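Section 4. Storing the Charging Cable

Your Giltard reading lamp comes with one black USB cable. The lamp runs for 20 hours on a full charge, so the cable spends most of its life put away. Coil it as follows before it goes in the drawer or the travel pouch.

1. Unplug the cable from the wall adapter first, then from the lamp. Pull on the plug housing and leave the cord alone.

2. Lay the cable out on a table or a cloth and let any kinks relax.

3. Leave 25 cm free at the USB-A end. Gather the rest into long, loose loops.

4. Pinch the loops together at the middle and wrap them once or twice. A light twist is enough to hold them.
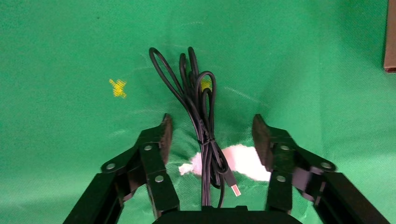

5. Check that the USB-A plug hangs free of the bundle and that the cord leaves it without a sharp bend.

6. Place the bundle in the pouch with nothing heavy on top.

Note: The loops do not have to match. A loose bundle with uneven loops is fine – a tight one wears the cord near the plug.

Caution: Do not wrap the cable around the lamp neck. Do not store it above 40 °C.

Caution: Keep lint and fluff out of the metal plug. If any gets in, remove it with a dry wooden toothpick while the cable is unplugged at both ends.

Replacement cables are sold in packs of 2. See Section 7 for ordering.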